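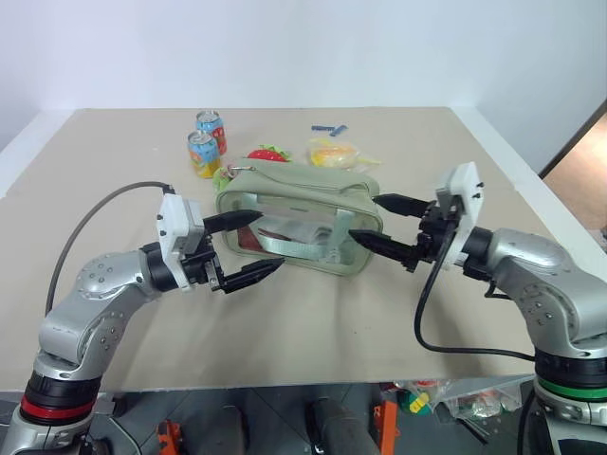
Pouch (packaging)

A pouch is a small flexible bag, usually closed on three or four sides, used to hold food, powders, liquids or small goods. Lighter than a can or jar. Stores flat before filling. Sold under many names: sachet, packet, stand-up bag, flat pack.

Types

Flat pouch (also pillow pouch). Two sheets sealed at the edges, no base. Cheapest to make. Used for seeds, sauces, tea, wipes.

Stand-up pouch. Folded gusset at the bottom opens when filled, so the pack stands on a shelf. Common for nuts, pet food, detergent refills.

Spouted pouch. Hard plastic spout and cap fitted in one corner or the top. Baby food, juice, soap.

Retort pouch. Layered film, often with foil, made to be heated after sealing. Keeps cooked meals without refrigeration.

Materials

Mostly plastic film, single layer or laminated. Paper outer layers are used for looks and print. Clear and tinted films let the buyer see the contents but let in light, so oily foods tend to go in foil or metalized film insted. Thickness depends on load and on how sharp the contents are (dry pasta is a known problem).

Closures

Heat seal is standard. Press-to-close zippers, sliders, tear notches and sticky flaps are added for reuse. A zipper raises the cost and slows the filling line.

Manufacture

Film is printed on a roll, laminated, folded, sealed, cut. Premade pouches are shipped in cartons of 800 or 1,000 and filled elsewhere. Form-fill-seal machines do the whole job in one pass. The Tratden plant at Haltow ran 2 such lines, later dropped one of them and moved to premade stock from Ilside. Liliana D'Amico's survey of regional packers covers the change in detail; it lists 56 firms, most of them small.

Disposal

Hard to recycle when layers are mixed, as the layers cant easily be pulled apart. Single-material pouches are accepted in some store drop-off programs. Rules differ by town.

See also

Sachet
Vacuum packing
Kļaviņa seal test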